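Skiltbridge Desk Tasks
Progress report for October, second period of the grant
Prepared by Birutė Laur for Eglė Vanags, program office, Vitutby

Summary

We have 3,577 recorded demonstrations on disk. The target for this period was 2,000, so on paper we are well ahead. I would ask you not to read too much into that. The target was set before we had any idea how fast people could record with the hand-held grippers, and it counted every recording the same, good or bad. A good part of this report concerns what the number leaves out.

What was collected

All of the recording was done in ordinary offices, at desks people use for their normal work. Kullau supplied the first site and Sjöberg the second. Operators hold a gripper in each hand, and the marker cubes on the grippers let us recover where each hand was. Tasks were taken from the list agreed in the spring: moving small items across a desk, straightening a keyboard, putting away stationery, gathering cables.

Each operator gets a short briefing and then works through a task sheet. We stopped giving longer training after the first weeks. The trained operators were smoother, but they had also begun to copy one another, and we ended up with many recordings of the same motion. I am not sure the short briefing fixed this. It may only have made the sameness harder to see.

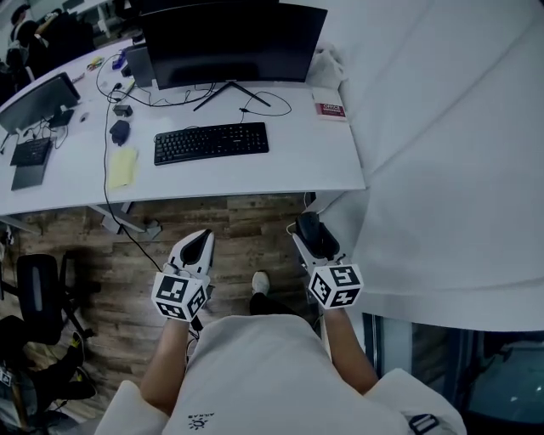 The desks themselves are left much as we find them. My predecessor's plan called for a cleared surface and a fixed starting layout, and I argued against it. A system that has only ever seen a tidy desk will be of little use to the people who are supposed to benefit from this. The cost is that the recordings are harder to compare, and our partners at Sjöberg have complained about it more than once. They have a point. When a run goes badly we often can't say whether the operator, the layout or the tracking was at fault.

Quality

We pulled a sample for hand review and threw out 93 recordings. The most common fault was a marker cube turned away or hidden behind a monitor for long enough that the hand position had to be guessed. The software fills these gaps with a smooth path, and the result looks perfectly fine on a plot. I don't trust it. A smooth line through missing data is still missing data, and I would like these stretches flagged before anything is trained on them.

Cable tasks did worst. Thin cables slip between the jaw pads, operators grab again, and a single recording can hold several failed attempts before one that works. Kullau wants to trim the failures. I would keep them, labeled, until someone shows me that trimming helps.

Training results

We have 2 trained models so far. The second scored better than the first on our own test, but the test uses desks from the same sites as the training recordings. I don't consider that evidence of much. The slides shown at the Vitutby meeting gave the score without saying so, and I have asked for a corrected version.

Next period

I propose to slow the recording down and spend the hours on three things: a full pass over the existing recordings for tracking gaps, a third site kept back for testing only, and written labels for failed attempts. None of this will raise the headline count. If the program office still needs a count for its own reporting, please use reviewed recordings — the total will drop sharply at first.

We are not asking for more money. We do need a decision on the third site, as the agreement with the building takes a while to get signed and recording there can't be planned before that.

Spending is in line with the budget. The breakdown is in the attached sheet, along with the revised task list.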